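She runs a food and home blog from a back bedroom in Plomer, and for most of last spring it was silent. When we met at eleven in the morning she had just put up her first post in 16 weeks.

"I didn't plan a break," she said. "I missed one week, then two, and after that I felt I needed a good reason to come back. I didn't have one."

The blog began as a list of places to eat near Hodemine, where she was working at the time. It had 73 readers at the end of the first year, most of them people from the office. These days a recipe might get 400 visits on a good day. She still answers every comment herself, usually in the evening.

Her job is in a laboratory and she keeps it off the page. "My manager knows I write. I've never hidden it. But I don't put the firm's name up, and I don't write about the people I sit next to. They didn't ask to be in it."

During the gap she kept a paper notebook, mainly of meals. Some of it has since gone online, including a bean stew from Peixoto, the café near the station, which she made four times before she was happy with the salt. The rest will stay where it is.

"A lot of it is me moaning," she said. "I read it back in November and shut it again."

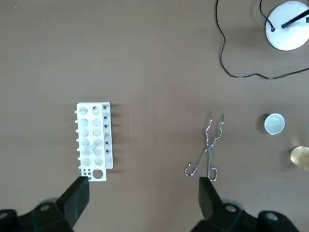 She has changed a few things since coming back. Posts are shorter. There is no fixed day for them, and she has turned off the page that showed her visitor numbers. A kitchen shop, Cirnov, offered her £100 to write about a set of pans and she said no - she already had pans.

I asked whether she would stop for good one day.

"Probably. I'd like to say so when I do, and leave the recipes up. My sister uses the pancake one."

She has a post on plum jam half written, and hopes to finish it once she has found more jars.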